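Evangelista build night, minutes for March
Hemcombe shared workshop, back bench

There: Chi-keung Wu, Feng-yi Yuen, Nisreen Boutros, Senga Baxter, and me (Fraser Imrie, typing this up, so blame me for the spelling).
Sorry not to make it: a couple of people from the Jisengate group, who sent a message saying go ahead without them and could we please send the notes this time. Hello Jisengate! These are the notes.

We got going at 7:10 pm, which is late, but the front shutter was stuck again and Nisreen had to come round and let us in through the side.

1. Last month's minutes

Senga pointed out I'd written that she was going to order the belts, when what she said was that she would look up the belts. Fixed. Chi-keung said the bit about his wiring was "a bit harsh" and I have taken out the word spaghetti. Otherwise everyone was happy with them.

2. Where the build has got to

Both arms are on the bench and both move when they're told to. I know that sounds like a low bar but if you were at the January meeting you'll remember we spent the entire evening with one arm and a bag of screws.

Feng-yi went through the second arm. The shoulder joint has been rebuilt with the bigger bearing and the wobble we used to get at full reach is much better (you can still feel it if you go looking for it, and Feng-yi did go looking for it, for quite a while). The elbow cover doesn't fit over the new cable route. Feng-yi wants to reprint it with a deeper channel down the inside. Chi-keung would rather leave the cover off until we stop changing our minds about the cables. We talked about this for longer than it deserved and agreed to leave it off for now, but Feng-yi will draw up the deeper version so it's ready.

Senga asked if the two arms can reach each other. Yes, and that's sort of the problem, see item 4.

3. Money

We had $159 in the tin and there is now $98, after the bearings, a roll of filament and the replacement power supply. Senga has the receipts in the blue folder. The power supply was the big one and we all agree the old one had to go, it smelled.

Nisreen asked whether we should be putting in more each month now that there are two arms to feed. I said I'd like to see what the motor controller question comes to first. Chi-keung says he has a lead on a used one. Left for next time.

4. The arms bumping into each other

This took up most of the evening, so I'll try and do it justice.

Right now each arm runs from its own copy of Cludex (our control program, for anyone at Jisengate who hasn't been following) and neither copy has any idea where the other arm is. If you start both and ask them to go to the middle of the table they will both cheerfully go to the middle of the table. Chi-keung has been getting around it by standing there with his hand on the stop button, and he'd like his evenings back.

Three ideas went up on the whiteboard.

Feng-yi's idea was to split the table down the middle in software and give each arm a side. Dead simple, could be done in an evening, but then they can never hand anything over, and handing things over is the whole reason we built a second one.

Nisreen's idea was turns. One arm gets the middle, the other has to wait outside until it's told the middle is free. She drew it as a railroad with a single bit of track and I have to say it made perfect sense drawn like that. Slower, but she thinks we'd hardly notice at the speeds we run.

Chi-keung's idea was to do it properly: one program for both arms, working out the clearance between them all the time. He's keen! He has clearly been reading. He also admitted he has no idea how long it would take, and when Senga pressed him he said "summer" and then wouldn't say which one.

We're going with Nisreen's turns for now. Chi-keung can carry on with his version on the side and nobody minds if it eats some of the workshop time, as long as the turns version is working first. He's fine with that. He did ask me to put down that he thinks we'll end up doing it his way, so, there it is, put down.

Feng-yi asked what happens if an arm stops partway with the middle still booked. Good question and we didn't have an answer. Nisreen thinks a timer, Chi-keung thinks a timer is asking for trouble, because an arm that's stopped in the middle is still in the middle. I'm with Chi-keung on that one. For now a person has to clear it by hand, and we'll come back to it.

5. Gripper fingers

The gap when they're fully open is fine for most things. What we don't have is a good grip on anything smooth. Feng-yi has been trying stick-on rubber pads from the drawer under the drill press and they hold nicely until the glue warms up and they slide. Senga suggested bike inner tube, cut into strips and wrapped round the tips, which costs nothing since she has a dead one hanging in her garage. She'll bring it.

I'd like us to pick one fingertip shape and stop there. We have a shoebox of old fingers and I can't tell which ones go with which gripper anymore. Nisreen offered to label them. Nisreen, I will buy you a coffee.

There was a side conversation about making the tips softer all the way through with flexible filament. Chi-keung has printed with it before and hated every minute. Parked.

6. Squeeze settings

Following on from that. Cludex has one squeeze setting, it goes from off to quite hard, and whoever used it last leaves it wherever they left it. Senga found this out with a paper cup last month (she's over it). We agreed on named settings so you pick "soft" or "firm" and don't have to remember a number. Feng-yi will add them. I wanted a third one called "egg" and was outvoted, but Feng-yi winked at me so we'll see.

Until that's in, please turn it all the way down when you finish. I'm putting a note on the bench.

7. Cables, again

The camera cable on the first arm is getting pinched at the wrist when it turns past the halfway mark. Chi-keung wants a loop of slack held with a bit of the spiral wrap. Senga wants it moved to the other side altogether, so it doesn't have to turn with the wrist nearly as much. We tried holding it on the other side with tape and it did look better, so Senga's going to do it that way and Chi-keung is going to check her connectors. Everybody stayed friends.

Please do not borrow the crimping tool from the bench and not bring it back. You know who you are. (It was me. It's back.)

8. Open evening

Hemcombe wants each bench to have something to show when the doors are open to the neighbors in the spring. We all said yes before working out what we'd show. Nisreen would like the handover, one arm picks a thing up and gives it to the other one. I think that's lovely and also terrifying with people watching. The fallback is one arm moving things from a plate to a tray, with the second arm parked and switched off, and we've done enough of that to trust it.

Senga brought up kids leaning over the bench. We need some kind of barrier. There's clear sheet left over in the rack, and Feng-yi thinks it's long enough to go across the front if we put feet on it. The stop button needs to come out to the front too, on a longer lead.

Decision on which one we show gets made at the April meeting, whatever state it's in.

9. Who's doing what

Nisreen: turns for the middle of the table, and the finger labels
Feng-yi: named squeeze settings, drawing for the elbow cover, measure the clear sheet
Chi-keung: ask about the used controller, check the camera connectors, longer lead for the stop button
Senga: inner tube, move the camera cable
Me: note on the bench, send these to Jisengate, ask about the shutter

10. Anything else

Feng-yi asked if we could start on time. We can try.

Chi-keung wants to change the name of the project because people keep asking who Evangelista is. Nisreen likes the name. I like the name. It stays, though he can bring it up again when he has a better one.

Senga reminded us that the bench has to be clear by 9 pm on the nights the sewing group is in after us, and that includes the parts on the floor.
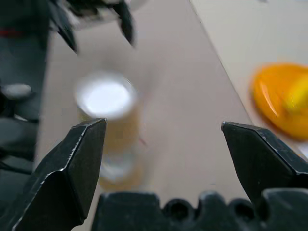 One last thing I forgot to put under item 4. Nisreen would like somebody with her the first time she runs the turns with both arms powered up, and I've said I'll come in early for it, so if anyone else wants to be there tell me and I'll get the side door open. Wrapped up at 8:50, next one is in April, same bench.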